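Reporting period: May
Project: Raroson tabletop handling program
Prepared for: Filali Fund, Grants Office
Prepared by: Bakari Mosoti, Program Lead

## Summary

The main activity of the period was the open day at our Skuramcombe site, held on a Friday and supported under the outreach line of the grant. The event met its purpose, and the program remains on schedule. One item, the delayed seating order, is carried over into the next period.

## Open day

Doors opened at 10 a.m. and the last session closed at 4 p.m. Visitors were received in groups and given a short introduction to the program before moving to the demonstration room. We had planned for 50 visitors and registered 70, most of them from local schools and the Pekau training center.

Ikhsan Govindasamy led the demonstrations. Each session began in simulation, so that visitors could follow the arm's movements on a large screen and ask for a task to be repeated from a different starting layout. The question period ran long in every session – in the afternoon by up to 20 minutes – and we shortened the site tour to make up the time.

Teachers asked most often about how tasks are set up and how a failed attempt is recorded. Mr. Govindasamy has agreed to prepare a two-page handout on both points. Several visitors from Pekau also asked for access to the simulated room after the event. We are reviewing the license terms and will report back.

## Spending

Outreach costs for the period came to $3,968, against an approved budget of $4,200. The largest single item was screen and sound rental, at $1,857. The remainder covered printing, bus transport for two schools, and refreshments. Receipts have been filed with the grants office. We request permission to move the unspent balance of $232 to the fall session.

## Demonstration content

The simulated room used in the sessions has a single work table with one fixed arm. Small blocks and other pieces are set out within its reach, and other items, including a blue bin and several balls, are on the floor around the table.

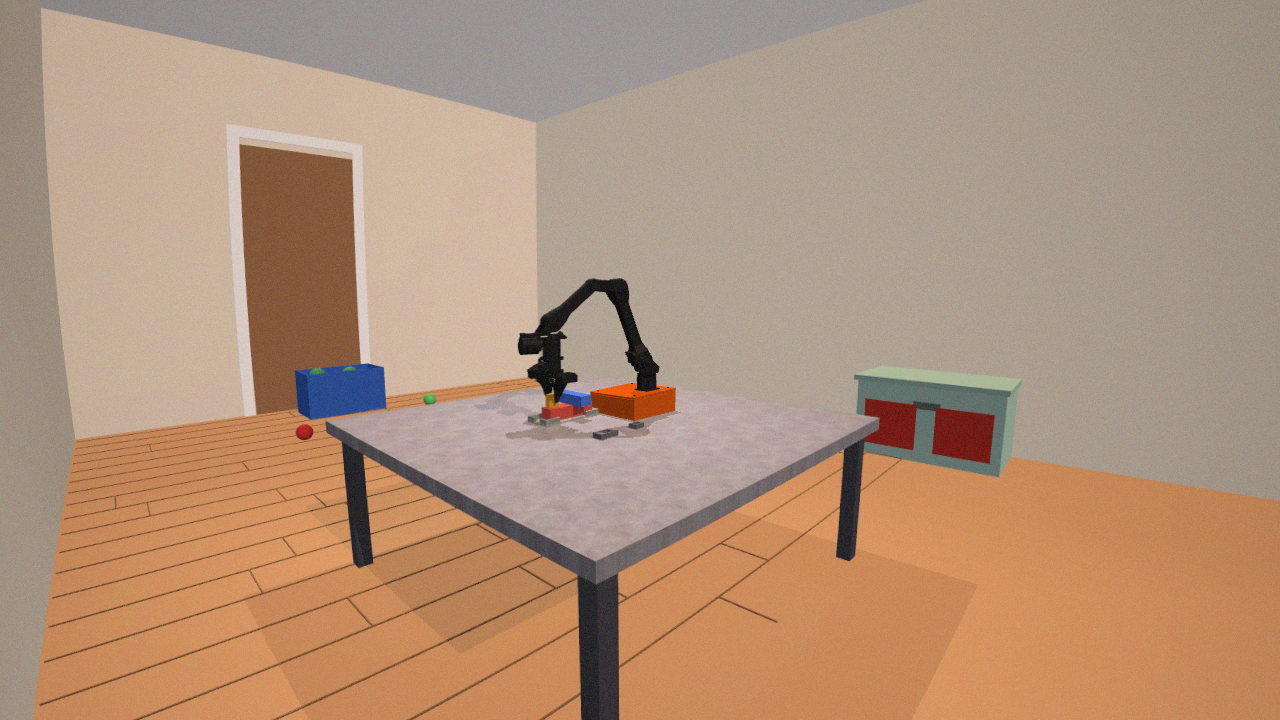 ## Next period

- Complete the handout for teachers and send it to all schools that attended.
- Confirm a delivery date for the seating order.
- Decide on outside access to the simulated room.
- Submit a draft plan for the fall session, with longer question periods and smaller groups.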